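Bed Making in Small Student Rooms
Project report, Housing and Daily Life course
Group 4, Driltbridge residence study

In our project we wanted to find out why many students leave the bed unmade in the morning, and if a simple order of steps can help them. We worked in the Driltbridge residence, where the rooms are narrow and there is little space to walk beside the bed.

We compared 2 methods. In the first one, the person goes around the bed and pulls every side. In the second one, the person stays near the foot and does most of the work with flat hands - first the sheet, then the pillow, then the comforter. 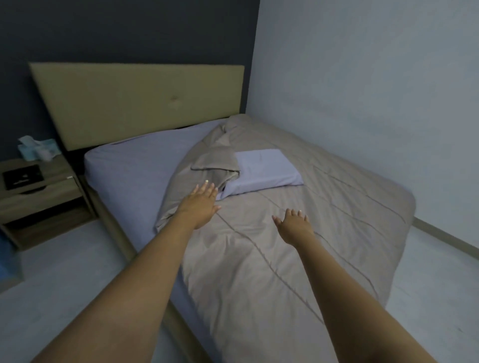 Figure 1. Hands over the quilted comforter, with the lavender sheet still open on the left side.

The fitted sheet was the easy part for everybody. The comforter took more time. When it is gathered near the pillow, it is better to open the folds at the head first and only after this to smooth the lower part. If one starts at the foot, the fabric moves up again and the work must be repeated.

The second method was preferred in the smaller rooms, but tall beds were difficult to reach. We did not test bunk beds. For the next semester we would like to repeat the study in the Zarnura building, where the beds stand in a corner.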